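4.2 Toys returned and toys kept

The lending records for Poltville and Rurkombridge were treated separately because the two libraries charge differently. Poltville members pay a yearly fee and may borrow as often as they like. At Rurkombridge there is no yearly fee, but each loan costs a small amount and a late return costs the same again. Over the study period Poltville made 682 loans and Rurkombridge made 398. Loans that were renewed by phone were entered as one loan at Poltville and as two at Rurkombridge until September, when Rurkombridge changed its practice. We did not try to correct the earlier entries.

Large items such as slides, ride-on cars and play kitchens went out mostly to families with one child under three. Fakir and Thibodeau found the same in their earlier survey of members and put it down to storage at home. Our interviews partly support this. Several parents said they would not buy a slide for a small yard but were happy to have one for a month. Others gave cost as the main reason, and two said they had joined only for a birthday party and then stayed on.

Small plastic animals behaved differently. Both libraries lend them as sets in a drawstring bag, with a printed list of what should be inside, and both accept a set back with one piece missing. Of the sets lent at Poltville, 168 were borrowed by a family that had taken the same set before. Parents described children asking for a particular animal by name, and in some homes the animal had been given a name that the child expected library staff to know. Sea animals were asked for more often than farm animals at both sites. We have no good explanation for this. Poltville is near the coast and Rurkombridge is not, so local familiarity alone would not account for it.

Incomplete sets were the most common cause of disagreement between staff and members. Ong and Sikora, who coded the interviews, noted that parents rarely objected to paying for a lost piece but did object to being told about it at the counter in front of other people. Rurkombridge now sends a text message the next day. Staff at Poltville preferred to raise the matter in person and saw no need to change.

Single animals, of the kind in Figure 3, were left out of the set totals and analysed under loose items.

Figure 3. Orange-red plastic lobster toy in a grey metal bin.
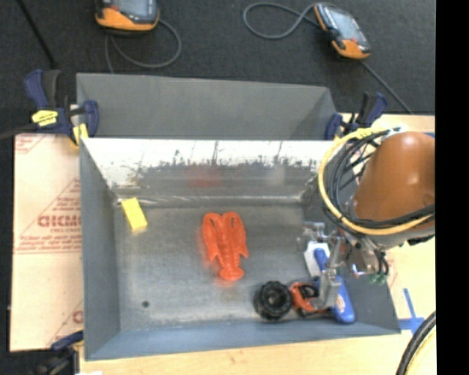

Loose items could not be matched to a member in most cases, and the repeat-borrowing measure was therefore not calculated for them. Pangaribuan's method of estimating repeat loans from shelf dates was considered, but Rurkombridge does not record shelf dates.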